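Wutel 旧机图集 第7辑：侧板打开以后

首页 | 图集 | 零件架 | 读者来信 | 关于本站

台式机最好看的一面，平时都朝着桌子腿或者墙。机箱往桌子底下一塞，前面板落灰，后面板插满线，里面什么样，很多人用到报废也没看过一眼。太可惜了！所以这一辑专门留给打开侧板的品牌台式机，放倒，侧面朝上，从上往下看。

我迷这个迷了很多年。最早是小时候家里那台米黄色的老机器坏了电源，修理铺的师傅把盖子一掀，我趴在柜台边上看，觉得像从飞机上看一座城：有广场，有高楼，有高架桥一样弯来弯去的排线。后来自己拆，拆过的机器数不清了，那种趴在柜台边上的感觉还是每次都有。

攒装机的朋友喜欢玻璃侧板和灯带，我也喜欢，可要说耐看，我投品牌办公机一票。这类机器是给公司、学校、银行柜台成批造的，设计它们的人心里想的是维修工：怎么少用螺丝，怎么让手伸得进去，怎么让人一眼看出哪里能掰、哪里不能掰。没有人打算让它漂亮，它还是漂亮。

先讲讲看图的顺序（随便看也行，我自己就经常从电源看起）。我习惯先找主板，再找CPU的位置，因为这两样一定下来，别的都有了方向：内存槽一般挨着CPU，扩展卡一般在另一头，卡的挡板朝机箱背面；硬盘和光驱靠前面板。认熟了这个大布局，再看哪家的机箱都能很快找到北。遇到那种把主板倒过来装的型号，就更有意思了，等于在熟悉的城市里从反方向开车。

光线也要紧。机箱里深一块浅一块，灰色的铁皮反光，黑色的塑料吃光，灯从一个方向打过来，内存槽和硬盘架后面就是一团黑。我们试过把台灯换成两盏，一左一右，稍微抬高，细节就都出来了。主板上那些小得要命的印刷字，斜着光比正着光好认，谁试谁知道。
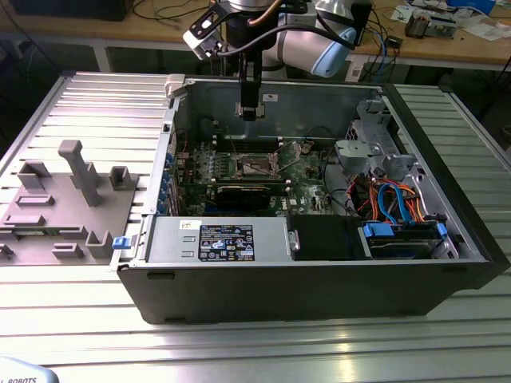 侧放在工作台上的台式机，CPU插座空着，压杆抬起；主板上有一个小小的白色DELL字样。

我最喜欢的是那个空插座。CPU装着的时候，上面压着散热器和风扇，是整块主板上最热闹、也最看不清的地方；一旦空出来，金属扣架一掀，马上就安静了，像剧场散了戏，灯还亮着。每次看到抬起的压杆，手就痒，想往里放点什么。

第二喜欢的是蓝色。机箱后排扩展槽的卡扣是蓝的，硬盘托架两头的夹子也是蓝的，在一片灰、黑、绿里头特别跳。品牌机里常有这种给手指看的颜色：看见它，就知道这里大概可以捏、可以推、可以拉。我第一次弄懂这套颜色语言的时候高兴坏了，拿着手电筒把家里几台旧机器挨个照了一遍，惠而不费的快乐！后来发现各家用的颜色不一样，有的用绿，有的用紫红，有的干脆什么颜色都不给，全靠你猜。

然后是线。橙的、红的、蓝的，SATA线和电源线拢成一束，从硬盘架上方弯过去。很多人嫌线乱，装机的时候恨不得全藏到背板后面，我倒觉得露着好。线的走法很能说明一台机器的脾气：哪里留了余量，哪里绕了一下，都能看出当初的人是怎么盘算的。

电源也值得多看一会儿。银色的壳子，黑色的标签，标签上密密麻麻的白字和一排认证图标，我把它叫作整台机器里字最多的一页。旁边还贴着一张小白纸条，上面有手写的字。旧机器上的手写纸条我向来舍不得撕，哪怕字认不出来也留着。印刷的标签讲的是出厂时的事，手写的讲的是后来的事，两样放在一起，这台机器就有了点身世。

机箱内部零件小词典（给第一次看这个图集的朋友）

主板：最大的那块电路板，颜色以绿色居多，也有蓝的、黑的、棕的。绿色看久了很舒服，我觉得它是最经典的。

CPU插座：主板上方方正正的一块，周围有金属扣架和一根压杆。压杆平时压住，要取放处理器时才抬起来。里头的触点非常娇气，手指、毛衣、掉下来的螺丝，都是它的敌人。

内存槽：细长的几道，两头或者一头带卡扣。插内存时听到“咔”的一声最让人满足，我敢说这是整个装机过程里最好听的声音。

扩展槽和扩展卡：显卡、网卡、声卡都往这里插。卡插好以后，金属挡板从机箱背面露出来，由螺丝或者免工具的卡扣压住。

硬盘架：老机器的硬盘架特别结实，拎起来沉甸甸的。带托架的设计，硬盘先夹进托架再推进去，换硬盘像换抽屉。

电源：把墙上的电变成机器里各路能用的电。自己在家看看外壳和标签就好，千万别拆它的壳，里面的电容断电以后还可能存着电。

SATA线：细细扁扁的数据线，比从前那种宽宽的灰色排线清爽多了。我抽屉里还留着几条宽排线，折起来像手风琴，也很可爱。

前面板：就是平时对着人的那张脸。塑料的居多，拆的时候要找对卡扣的方向，用蛮力容易把小爪子掰断。

关于工作台

老有人写信问用什么桌子合适。餐桌其实不错，大，高度也对，就是吃饭前得收。带沟槽的铝台面是我的心头好，一道一道的棱看着就利索，又耐磕。缺点是小螺丝会顺着沟槽跑，你追它，它就滚得更远（我有一颗细牙螺丝跑了以后再没见过）。后来学乖了，旁边放一只磁铁碗，拧下来一颗放一颗。

机箱放倒之前，先在台面上铺块薄橡胶垫，或者旧鼠标垫也行，铁皮和铝面直接磨，两边都会花。Vorolow 家出的那种灰色大垫子我用得最久，边上已经卷起来了还舍不得换。放倒的时候让开口的一面朝上，前面板靠近自己，这样左手边就是机箱背面，扩展卡和电源的位置都顺手。也有人偏要把背面朝自己，说看挡板方便，各有各的习惯，不必统一。

螺丝这件事值得单独说。我的罐子里攒了3000多颗，粗牙、细牙、带垫圈的、染黑的，全混在一起，找一颗合适的要倒出来半桌子。今年冬天下决心分了一次类，用的是 Furkmont 的分格盒，分到一半就开始拿起一颗端详一颗，根本分不完！有的螺丝头做得真讲究，六角外沿里面再开十字，两种工具都能拧，为了这个就该给设计的人鼓掌。

清灰的几句闲话

旧机器的灰多半积在散热片和风扇叶上，其次是前面板的进风口。毛刷先扫，再用气吹，顺着一个方向来。风扇要用手指按住再吹，别让它飞转。主板上的灰用软毛刷轻轻带过就行，越靠近插座越要轻。至于机箱铁皮，半干的布擦一遍，干了再装东西。

抹布我推荐旧T恤剪的，不掉毛，吸水，还自带回忆。刷子别用家里刷锅的那把，油星子上了板子可不好办。

有人问值不值得为一台旧办公机花这么大工夫。我在二手市场买过一台，连机箱带电源300块，回家擦了一下午，里里外外都看过了，心里美了整整一个星期。看一场电影也就高兴两个钟头，这么一算，我赚大了。

零件架近况

架子上现在一共33台机箱，立式的占多数，也有几台小得能放进书包的。最下面一层是最重的，搬一次喘一次，所以它们基本不动了，我就坐在地上看。中间一层换得最勤，谁拿来新的先放那儿。最上面放拆下来的单件：硬盘托架、挡板、光驱面板，还有一整盒各种颜色的卡扣。那盒卡扣是我的宝贝，倒出来像一把糖果，蓝色的最多。

Stergiou 旧货铺那边清仓库，又送来一批拆散的托架和扩展槽挡片，型号对不上号的不少。要是你手里有缺挡片的机箱，写信来问问，说清楚孔距和高度，附上一把尺子摆在旁边的照片更好。对得上就寄给你，邮费自理，挡片不收钱。

读者来信摘几句

“看了上一辑，晚上把家里的台式机侧板打开了，本来只想看一眼，结果看到半夜。内存旁边居然还空着槽，用了那么多年都不知道。”

（恭喜！空槽是最让人浮想联翩的东西。）

“我爸那台机器里的线用扎带捆得特别整齐，他说是当年自己捆的，说的时候很得意。”

（替我们向他致敬。扎带剪口有没有朝里？朝里的话，那就是高手。）

“能不能多拍点硬盘架？我觉得硬盘架被低估了。”

（完全同意，请看这一辑的那台，驱动器支架带几块打孔的铁板，旁边还有一块弯弯的固定件，我看了又看。冲孔的排列很整齐，光从孔里漏过去的样子，想想都美。）

“内存插到底之后还要不要再按一下？”

（卡扣自己弹回去扣住缺口，就到位了。没弹回去，先拔出来看看方向，防呆口对上了再来，别硬按。）

投稿说明

欢迎投稿，品牌、年代都不限，越普通的办公机我们越欢迎。请先断电，拔掉电源线，再打开侧板。照片横竖都行，清楚就好，不用修得太亮，铁皮本来的灰色很好看。附几行字，讲讲你最喜欢里面哪个零件，一个就够，喜欢两个也可以写两个。贴纸上如果有姓名、电话或者资产编号，请先遮一下。

下一辑打算做卧式机箱，就是从前压在显示器底下的那种扁盒子。里面的零件挤得像早高峰的地铁，可是每一样都有自己的位置，光是扩展卡怎么横着插就够看半天。手里有好货的朋友，快去把盖子掀开吧！

上一辑：光驱面板大集合
下一辑：卧式机箱（准备中）
返回图集目录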